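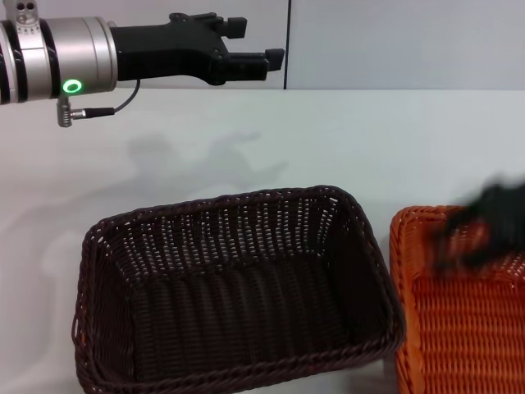

The Wimwood Exchange will stop handing out plastic bags at its produce counter in March and start lending woven baskets in their place. Shoppers will pick up a basket at the door, fill it from the bins, and either empty it into their own bag at the checkout or take it home on a deposit. The basket is dark brown wicker, rectangular with rounded corners, and woven closely enough that onions and small potatoes should stay put, though a little light still comes through the sides. The deposit is $5, paid at the register and returned in full when the basket comes back.

The Exchange, a member-owned grocery on the ground floor of the old Treltgate building, goes through up to 4,000 plastic produce bags in a month. Store manager Colm Hennessy said most of them are used for the walk from the bins to the register and thrown out the same evening.

"People put three lemons in a bag, we weigh the bag, and then the bag goes in the trash at their house," Hennessy said. "We've talked about it for a long time. Paper was the first idea, but paper tears when the lettuce has been misted."

The store tried the baskets last fall with 40 member households. All but seven of the baskets were back within the month, and most of the rest turned up later. Hennessy said one had become a bed for a cat and the family asked to keep it, so the store kept the deposit and called it even.

The main complaint in the trial was about weighing. Loose fruit had to be lifted out of the basket and onto the scale by hand, which slowed the line on busy afternoons. The registers have now been set up to subtract the weight of an empty basket, so a cashier can put the whole thing on the scale with one kind of produce in it. Customers who mix items will still have theirs weighed separately.

Some members also asked about dirt. Returned baskets will be brushed out and wiped down in the back before they go on the rack again, and any with broken strands will be pulled. Hennessy said the store will not line them, because the liners used in the trial slid around and collected grit underneath.

The baskets come from Serkelia, a home goods supplier that also sells the Exchange its bread trays. The store would not say what it paid for them, but Hennessy said the deposit does not cover the full cost of a basket.

Berries, mushrooms, and cut greens will stay in the containers they come in for now. Shoppers may also bring cloth or mesh bags from home, as they can today, and those will be weighed empty at the service desk on request.

Nic Giolla, the bakery next door, plans to take back Exchange baskets at its own counter during morning hours for people who pass by before the grocery opens at 9 a.m. The deposit will still have to be collected at the Exchange.

Leftover rolls of plastic bags will be kept behind the meat counter and used there until they run out. Members with questions can ask at the service desk or leave a note in the box by the front door.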